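Demonstration gathering (robot learning)

Demonstration gathering is how you build up examples for a robot to learn from, and I've done a lot of it in Skudetti, our simulator! 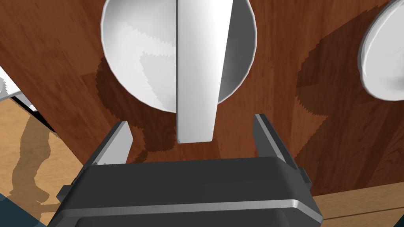
Each example is one full try at a task, steered by a person and saved with the arm's motions. My first set had 539 tries (I kept only 154, ouch). Merle Donnelly sorts hers by task, up to 79 per folder, and I've copied her. Bad tries go in their own folder – they're handy for testing later.

See also: Teleoperation; Mornstead set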